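# Measuring the hum in the back room

My house has a low hum in it. I first noticed it in January, at night, in the small room at the back that I use as an office. It is a steady tone, easy to ignore with a fan running and very hard to ignore without one. This post records how I tracked down most of it.

I started with the wrong tool, a phone app that reports a single decibel number. The number was 33, A-weighted, and it barely changed from room to room. A-weighting follows the ear's lower sensitivity to bass, so it discounts low frequencies heavily. At 50 Hz the correction is about -30 dB. A tone that is obvious to a person lying in bed can disappear into the reading. If your complaint is a hum, you want a spectrum.

The second attempt used a laptop, a cheap measurement microphone and Sketari, a small analyzer program that a reader recommended last year. Sketari draws a long-window FFT and will average for as long as you leave it alone. I set the window to its longest option, averaged for several minutes per position, and logged the result as text. Long windows matter because they give narrow frequency bins, and narrow bins let you separate 59 Hz from 60 Hz. An induction motor turns a little slower than its synchronous speed, so its rotational tones sit slightly below a simple fraction of the line frequency. Transformer hum sits at exactly twice line frequency. Telling the two apart is most of the diagnosis.

The spectrum had 2 peaks worth discussing. One was at 120 Hz and very narrow. The other was just under 60 Hz and slightly smeared, with its level rising and falling over several seconds.

The 120 Hz line was simple. I switched off breakers one at a time and it vanished with the one for the hall, which feeds the doorbell transformer. The transformer was screwed straight to a stud, and the stud was coupled to a sheet of drywall. I moved it to a rubber-mounted plate and the peak dropped by 6 dB at the desk. It is still in the data if you look for it. I no longer hear it.

The second peak survived the main breaker. With the whole house off and the laptop on battery, it was unchanged, so the source was outside.

Position was the next problem. In a small room, low frequencies form standing waves, and moving the microphone a few feet can change the level more than any fix will. My first three sessions are useless for comparison for this reason. I had put the microphone wherever there was space. After that I marked one spot on the desk and one in the corner with tape, and kept the door closed and the window latched each time.

Corners read high. Every axial mode has a pressure maximum there, which makes a corner a good place to find a faint tone and a bad place to judge how annoying it is. I used the corner to get the frequency and the desk to get the level.
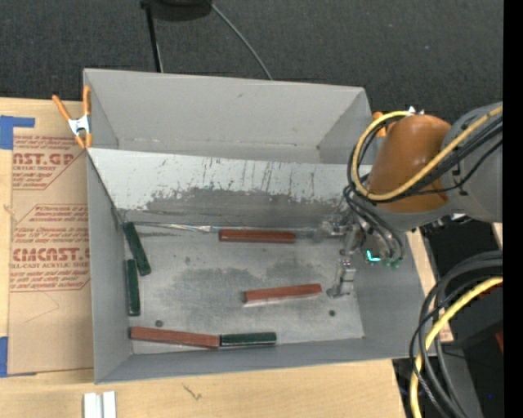 Karlijn Vanhove wrote in to say that the corner trick had cost her a month, as she had taken her corner reading for the real level and spent it arguing with Van Wijk, the firm that put in her heat pump, over a figure that applied to no place where anyone sat. She also suggested logging overnight. A source that cycles gives itself away by its schedule, and a schedule is much easier to match to a machine than a frequency is.

She was right about the logging. I let it run from Sunday evening until breakfast and plotted the level of the lower peak against time. It ran in blocks, with long gaps after midnight and short gaps toward morning. That is the pattern of something holding a temperature or a pressure.

There are two candidates within range. One is the ventilation plant on the roof of the Uvstead building, 650 feet from my back wall. The other is the pumping station on the Drirnthorpe road, farther off but on the side the office window faces. I walked toward each with the laptop in a bag and the microphone held out at arm's length, which gets you some looks. Toward the pumping station the peak faded. Toward Uvstead it climbed steadily, and at the fence I could hear it without any equipment.

The slow rise and fall has an ordinary explanation. Two fans of the same model under slightly different loads slip by slightly different amounts, and their tones beat against each other. A beat period of five seconds means they differ by 0.2 Hz. My bins were too wide to split the pair, so I can't confirm it from the spectrum, but the envelope is regular enough that I'd bet on it.

I have sent the building manager the overnight plot and asked whether the fan mounts have been inspected. Meanwhile I moved the desk out from the wall to the middle of the room, near a pressure minimum for the lengthwise mode. The lower peak dropped by more than the transformer fix gave me on the upper one, and it cost nothing except a longer power cord.

Next I want to repeat the desk measurement with the window open, to see how much of the tone arrives through the glass and how much through the wall.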